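Subject: Re: [vurmont-dev] Creature table export, level field wrong for Lunde
From: vurmont-dev list

On the Vurmont development list, another subscriber wrote:

> The export for the Lunde region gives 615 creatures. The in-game
> index says 615 as well, so the count is fine, but every creature
> that evolves by level shows the level as 100. Allier exports
> correctly from the same build. Is this the table or the script?
>
> Also, entry 84 has two types in the game and one in the file.

It is the script. The Lunde data stores the evolution level one byte later than Allier does, after the held item. The script reads the old position and gets the level cap, so you see 100 on every row. The table itself is sound. I checked it against the game by hand for the first three families and the levels matched.

The fix is to read the region header first and pick the row layout from that. I have a patch which does this for Allier and Lunde. Unia has a third layout, with the evolution data held in a separate block, and the patch skips it with a warning. Please do not merge Unia rows by hand in the meantime. The last attempt left us with duplicate entries that took most of January to remove. 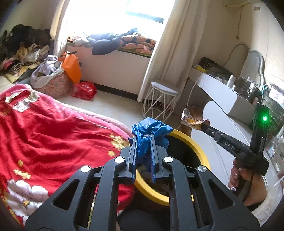 Blue bag at the yellow-rimmed bin.

Entry 84 is a different fault. The second type is set by a form flag, and the base row has it blank. The game fills it in when the creature is loaded. The export never loads the creature, so the blank goes straight to the file. There are two ways to deal with it:

1. Apply form flags during export. Correct, but slower, and it needs the form table to be present.
2. Keep an override list in the repository. Quick, but someone has to maintain it for each game update.

I prefer the first. On my machine the full export of 3733 rows across all regions is still short enough to run before each commit.

One point on the file format. Creatures that evolve by trade or by item should have an empty level field. The current script writes a zero, and at least one of the downstream calculators treats zero as a valid level and offers the evolution straight away. The patch writes an empty field. If your own tools expect a number there, they will need a small change.

Could you run the patched script on your copy of Lunde and post the difference for the first 100 rows? My copy is the older release and I would like to see the result on the current one before I commit.

> Should I open a ticket for the missing type?

Yes, please, and keep it separate from the level one.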